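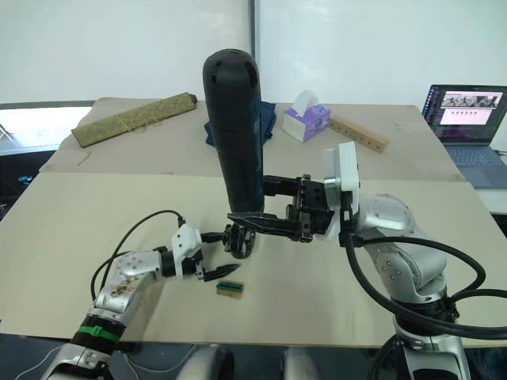 Fig. 4 Cardboard down, tall black part upright, green-topped block on the table.

4. Covering the table and working on it

Read section 3 first (lights, sockets, stool height). This bit covers the cardboard, where things go, and handling tall parts and small ones. Applies to all the Phuthong benches. The Gorbridge store has narrower tables, see 4.6.

4.1 What you need

Cardboard sheet, plain, no print on the top side
Wide paper tape
Craft knife and a metal rule
Soft brush, dry cloth
Two shallow trays
Pencil

Sheet comes from stores, order code 2998-C (written 2,998 on the old shelf label, same stuff). If stores have run out ask Wiroj Kaewmanee. Do not use flattened delivery boxes, the creases tip things over.

4.2 Covering the table

1. Clear everything off. Everything, including the pencil pot.
2. Brush the top, then dry cloth. No spray. Damp under cardboard makes it bubble.
3. Lay the sheet smooth side up. Let it settle a few minutes if it has been rolled.
4. Line up the long side with the front of the table. Trim the back, not the front.
5. Cut on the floor mat. Never on the table itself.
6. Tape the corners first, then the long sides. Press tape down flat with the back of the rule.
7. Run your hand over the whole lot. Any lump, lift it and look underneath.

CAUTION: knife blade goes back in the handle as soon as the last cut is done. Not on the table, not in the tray.

NOTE: one layer only. Two layers feels nicer but goes spongy and tall parts won't stand properly.

4.3 Laying out

Keep the middle free. That's where you work.

1. Trays at the back, left tray for parts waiting, right tray for parts done with.
2. One small part on the cardboard at a time, straight in front of you. The rest stay in the tray.
3. Blocks with a wooden base sit base down, notches up. Don't stand them on end.
4. Round parts with knobs or teeth round the outside: keep them in the tray untill you need them. They roll further than you'd think.
5. Draw round anything that has to come back to the same spot. Pencil, light line.

Pale cardboard shows up dark parts well, so don't put a black cloth or mat on top of it. Chanida Thepsuriya tried a dark mat in December and we were on hands and knees looking for a ring for most of an afternoon.

4.4 Tall parts

Anything taller than it is wide. Same rules for all.

1. Check the base is clean. Grit on the base makes it lean.
2. Take hold low down, on the lower part of the body. Not by the top.
3. Lift straight up. Don't drag across the sheet, it takes the surface off the cardboard and then you get fluff everywhere.
4. Keep it upright the whole time, rounded end up where there is one.
5. If there are small holes near the top, keep tape, fingers and cloth away from them. Soft brush only, light strokes.
6. Ridged sides: brush along the ridges, not across.
7. Set down slowly. Let go only when it stands by itself.

CAUTION: matte black surfaces mark easily. A thumbnail will do it. Marks don't rub out and rubbing makes a shiny patch, so leave them alone and write it on the bench sheet.

NOTE: tall part in the air, nothing fragile underneath. Move the small block over first if you are going to be holding something above it for long. Short lift straight over is fine.

4.5 Small parts and fittings

1. Pick small blocks up by the long sides. Keep off the notches.
2. Look at the underside before fitting. Bits of cardboard fluff cling on.
3. Offer a round fitting up square to the part. If it catches, back it off and start again. No forcing.
4. Knobbed edge gives you enough grip. Don't use pliers.
5. Anything dropped on the floor goes in the right tray with a slip, even if it looks alright.

Parts list for this section is on sheet 81. Jirayu Limsakul keeps the master copy, the one pinned by the door is out of date for the round fittings (wrong sizes, second column).

4.6 Gorbridge tables

Narrower, so:

- one tray, not two. Put a strip of tape down the middle of it.
- trim 25 mm extra off the back or the sheet hangs over and catches sleeves.
- cables at the side of the table go in the clips. Don't let them lie across the cardboard.
- tall parts one at a time, no waiting row.

4.7 Changing the sheet

Change it when:

- there's a cut right through
- it has gone soft in the middle
- any oil or glue on it, even a spot
- the pencil marks have got confusing

1. Empty both trays into the lidded boxes.
2. Peel tape off slowly, low angle. It leaves gum if you rip it.
3. Fold the old sheet inwards so the crumbs stay in.
4. Feel along the fold for lost parts before it goes in the bin. Please do this one!
5. Back to 4.2 step 2.

Old sheets go in the Jaturlow paper bin, tape off first. They wont take it with tape on.

4.8 If something's wrong

Tall part leans: check base, then check for a lump under the sheet. Then try another spot.
Sheet lifts at a corner: new tape, don't double up over the old.
Small part slides about: sheet is probably upside down, shiny side up.
Fitting won't go on: wrong size more often than not. Check against sheet 81.
Fluff on everything: sheet worn. See 4.7.

Anything else, Nattawut Phromma, extension 483. Mornings are best.

Section 5 is storage and labels.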